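Beispiele sammeln im Bad: was es bringt

Tülin Tuncer schwört auf 1000 Durchgänge pro Handgriff. Ich bezweifle das. Neunzehn saubere, aber verschiedene wären mir lieber als tausendmal dieselbe Bürste am selben Fleck.

Tipp 1: Brille und Deckel vorher hochklappen
Sonst lernt das System zwei Aufgaben auf einmal und keine davon richtig. Den Bürstenhalter vorn neben die Schüssel stellen, Stiel zum Greifer.
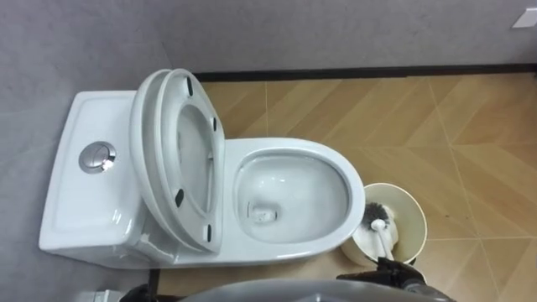 Tipp 2: Halter versetzen
Nach neun Durchgängen eine Handbreit weiter. Ob das im fremden Bad reicht? Murno behauptet es, gezeigt hat man es mir noch nicht.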